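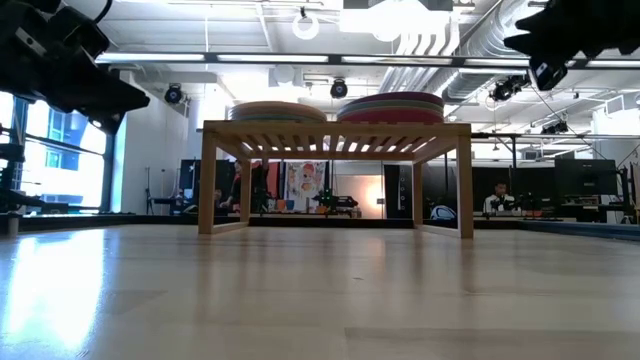
The two stacks on the slatted bench, grippers parked up top.

So the left arm dropped out on me again, and this time I've got a proper story to go with it. It was the stacking job, the one with the round discs, which I've been fiddling with since the start of August. Cycle 513 of an overnight run that was meant to reach 2,000, and I'd been daft enough to tell people it would be finished by breakfast!

What I found in the morning was the left gripper clamped on a disc, the whole arm stiff as a board, and a log full of the same line over and over: grip timeout, retry, grip timeout, retry. Tatero (our little scheduling program, I've moaned about it on here before) is supposed to give up after 5 retries and send the arm home. It had been going for hours. The motor in the gripper was too hot to keep a finger on, and there was a smell I didn't much like.

I blamed the gripper first. I always do. Off it came, and I went over it with a torch and found nothing worse than a bit of fluff. Then I swapped the cable with the one from the right arm, which took most of the morning and fixed nothing whatsoever.

The real trouble was the update I'd put on the Rerimance controller the week before. It clears the retry count every time the fingers move, even a hair, and soft things squash a bit when you squeeze them. Squeeze, tiny movement, count back to nought, off we go again. With a hard block you'd never see it. I felt pretty silly, seeing as I was the one who pressed the update button (and then went home for my tea).

What bothers me more is the heat. There's a temperature cut-out in that gripper and it never tripped. The limit had been left at whatever it came with, far too high for a motor sat squeezing all night. I've brought it right down and put in a plain timer as well: 7 seconds of holding with no lift and the power goes, whatever Tatero thinks.

I've rolled the controller back for now and written to Trurnar, who sold us the thing. No reply yet. No overnight runs until I've had one, which is a nuisance, but I'm not leaving it alone with a hot motor and a cushiony load again. If you've got the same controller, have a look at your retry count while it's holding something squashy, and tell me in the comments what it does.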